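Comparing two hand-held grippers before the November order

Kalevi Ahonen has been testing grippers for the Lunska project since spring, and he has stopped reading the data sheets first. "I pick the thing up and try to close it on something soft," he says. "If I have to look at my thumb, it goes back in the box."

The shortlist is down to 2 designs, both worn or held in the hand and tracked by printed marker cubes. Each got 30 runs with soft items and 30 with rigid ones. The soft items decided most of it. A finger that curves too early pushes a light object away before it closes, Ahonen says, and the operator starts to chase it over the table.

He was less worried about grip strength than he had expected to be. "Both will hold. What I wanted to know was whether the cube stays readable when the wrist turns." On the first design the tracker lost a marker 43 times over the whole set, nearly always during two-handed moves, when one cube passed behind the other. Moving the cube nearer the base helped, but it made the left hand feel heavy.

The fingers are another matter. Ahonen would like them shorter and has asked Brandes for a quote. He also wants softer pads, and a trigger that does not stick after lunch, when people's hands are greasy. 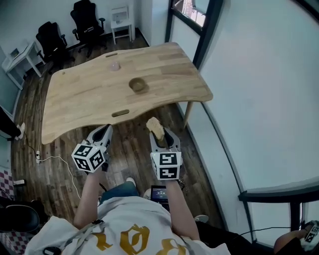

Two hands, two marker cubes, same table.

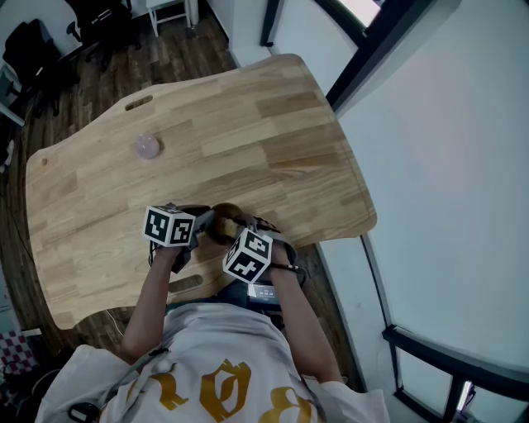
Onni Leinonen disagrees about the fingers and would keep them long, arguing that short ones bring the knuckles down onto the table whenever the object is flat. He would spend the money on a second tracking camera, mounted low and to the side, and run the two-handed set again before anything is ordered.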